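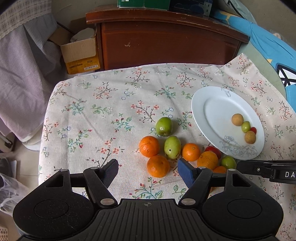
Ticket 217 concerns a Cedell upright refrigerator, bottom freezer, in which the lower produce drawer freezes its contents while the shelves above stay in range. Owner reports lettuce gone to glass at the back of the drawer, cucumbers split, a bag of spinach frozen to the rear wall. Freezer section is normal. No error code on the display. Owner has taken out what doesn't need the drawer anyway: oranges and tomatoes keep well enough on a table with a flowered cloth under them, and the green jujubes can sit out too if they get eaten soon. Leafy stuff can't, so the fault still has to be fixed.

Status: Closed, resolved with part
Category: Refrigeration / temperature / fresh food section
Opened by: owner, Skernbridge
Handled by: Plillier bench and field support

Initial report

Unit was bought used in February. Worked normally for a few weeks, then frost began to show on the back wall behind the lower drawer. Owner turned the control from the middle setting to the warmest. Shelves got warmer, drawer did not. Owner turned it back. Compressor runs, fans run, lights work. Doors close flush and the gasket has no tears.

Owner had already unplugged the unit overnight with the doors open and let it thaw. Frost came back in the same place, lower left corner of the rear panel, within six days.

Step 1. Check the thermometer before checking the refrigerator

Asked owner to put a thermometer in a glass of water on the middle shelf and a second one in a glass of water in the drawer, both left overnight. Air readings are useless for this complaint, they move every time the door opens.

Result: middle shelf 38 F in the morning. Drawer glass had a skin of ice. Complaint confirmed, not a bad thermometer. Owner swapped the two thermometers and repeated the test with the same result.

Step 2. Loading and airflow

On this cabinet, cold air enters the fresh food section through a duct on the left and goes back to the evaporator through a return grille at the bottom right. If the return is blocked, air pools at the bottom and the drawer gets more than its share. Owner found a folded shelf liner pushed up against the grille and removed it. Waited two days.

Result: slight improvement on the middle shelf, none in the drawer. Liner was a contributing item at most. Left it out.

Step 3. Drawer humidity slide

Some owners take the slide on the drawer front for a temperature control. It only opens or closes a vent. Set to open for the test. No change, as expected. Put back to closed for greens.

Step 4. Air damper

The damper is a motor-driven flap between the freezer and the fresh food duct. Stuck open, it overcools everything. Stuck partly open, it can feed the lowest outlet only, because the cold air drops and never has the pressure to reach the upper ones. That matches the pattern.

Owner ran the damper test from the control panel: hold both temperature keys until the display blanks, release, press the upper key once. Flap should be heard opening and then closing. Owner heard the motor run both ways but the closing run ended in a clicking noise. Sent owner a note on removing the duct cover. Power off at the wall first.

Result: flap was stopping short of its seat. Foam seal along the bottom edge had come loose and folded under, with ice built up over the fold. The gap was wide enough to slide a butter knife through.

Step 5. Temporary repair

Owner thawed the housing with a warm damp towel. No hair dryer, no scraping, the flap is thin plastic. Trimmed the loose foam and refitted the cover. Flap closed fully on the repeat test.

Drawer came up to 37 F overnight and stayed there for around 17 hours, then started dropping again. Flap was seating but leaking where the foam was gone. This proves the cause but is no kind of fix.

Step 6. Part replacement

Damper assembly ordered through Núñez Parts. The seal isn't sold by itself, it comes bonded to the flap. First shipment was the top-freezer version, which has the connector on the wrong side. Returned. Check the label inside the door and not the sticker on the back, the one on the back leaves off the last letter of the model.

Second shipment was correct. Fitted by owner. Notes for anyone doing the same job:

- Wire goes behind the duct rib. In front of it, the cover will not snap down at the top.
- Do not twist the flap by hand to test it. The gears strip.
- Run the damper test before the cover goes back on - it saves taking the whole thing apart again.

Verification

Two-glass test repeated after a full day and again after a week. Middle shelf 38 F, drawer 37 F both times. No frost on the rear panel. Control is back at the middle setting. Owner has put lettuce back in the drawer, at the front for now.

Open item: the thermal fuse and defrost heater were not tested, as the evaporator showed an even frost pattern. If frost returns on the freezer rear wall, open a new ticket and refer to this one.

Last updated: April 30, 2022

2 comments | 6 shares

Contact Plillier Support | © Plillier | Back to top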